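Ce site utilise des cookies pour mesurer son audience. Accepter – Refuser – En savoir plus

Rapport d'avancement à l'attention de la fondation Stankevičius
Publié en août, par Huguette Aubert

Le projet Cilora porte sur la collecte et le réemploi de vêtements dans la vallée. La convention prévoit deux rapports par an ; celui-ci couvre le premier semestre et reprend les rubriques demandées, dans le même ordre que la fois précédente.

Collecte

Les 10 bornes prévues sont en place. La dernière, celle de la gare, a été posée avec deux mois de retard parce que l'autorisation de voirie avait été demandée sur le mauvais formulaire. Elle se remplit plus vite que les autres et nous passons désormais la vider deux fois par semaine. Celle du stade reçoit surtout des chaussures dépareillées et des sacs mouillés. Nous proposons de la déplacer vers le parking de la médiathèque, la mairie a donné un accord oral.

Sur le semestre, nous avons trié plus de 3 000 pièces. Un tiers part en boutique, un tiers est cédé à d'autres structures, le reste va au recyclage. La part du recyclage est plus élevée que prévu dans le dossier initial, où nous avions repris les proportions de la première année. Les vêtements donnés s'usent plus vite – les mailles synthétiques boulochent après quelques lavages et ne se revendent pas.

Boutique et tri

La boutique ouvre quatre après-midi par semaine. Les manteaux et les vêtements d'enfants partent bien, les costumes presque pas. Nous avons cessé de mettre en rayon les vestes d'homme sans pantalon assorti. Les prix n'ont pas bougé depuis l'ouverture.

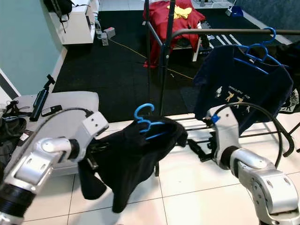

Le rangement par taille a remplacé le rangement par couleur au printemps. Les clientes habituées s'en sont plaintes les premières semaines, puis les remarques se sont arrêtées. L'étiquetage prend plus de temps, car beaucoup de pièces arrivent sans indication de taille et il faut les mesurer à plat. Le logiciel de stock Darkomley est installé, mais l'inventaire des réserves n'est pas terminé. Nous l'avions annoncé pour juin, il faudra compter jusqu'à l'automne.

Ateliers de réparation

500 pièces ont été reprises en atelier : ourlets, fermetures, boutons, quelques doublures. Le poste de couture à mi-temps est pourvu depuis mars. Deux machines sur cinq sont en panne, dont la surjeteuse, pour laquelle la pièce est commandée. Les ateliers ouverts au public se tiennent à Firnora, dans la salle du rez-de-chaussée, et affichent complet depuis mai. Nous n'ouvrirons pas de créneau supplémentaire avant la réparation des machines.

Budget

Les dépenses suivent le prévisionnel, à l'exception du transport, en dépassement de 1 000 euros. L'écart vient de la location d'un utilitaire pendant l'immobilisation du nôtre. Nous demandons l'accord de la fondation pour le couvrir avec le reliquat de la ligne communication, les affiches ayant coûté moins cher que le devis. Les factures sont jointes à l'envoi papier.

Suite

Au second semestre : fin de l'inventaire, déplacement de la borne du stade, collecte de manteaux avant l'hiver avec les écoles. La question du local de stockage reste ouverte, le bail s'arrête en fin d'année et le propriétaire n'a pas encore répondu à notre courrier.

Commentaires (3)

Mireille
Bonjour, est-ce que vous prenez les rideaux et le linge de maison ? Rien n'est indiqué sur la borne de la gare.

H. Aubert
Oui, s'ils sont propres et dans un sac fermé. Pas les oreillers ni les couettes.

jp_vallee
Bien pour le stade, la borne débordait encore hier soir.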